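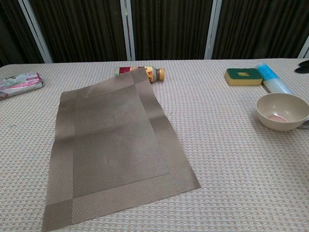
Placemat and sponge on the waffle-weave cloth, Grovville

About Us

Gondow is a small home-skills school in Grovville, and we love tables! Setting them, clearing them, wiping them down, then doing it all again with a different cloth. Philomena Buckley started the evening classes with 4 students and a borrowed kitchen, and we now teach 300 people a year (teens, newlyweds, plenty of retirees). Conall Breathnach runs the linens course, where you'll learn to store woven mats so the corners stay flat. Our summer session opens in July, with 16 places in each group. Bring a sponge and an apron, and come hungry, as we always cook afterward.

16 shares | 4 comments

© Gondow, Grovville | Contact | Back to top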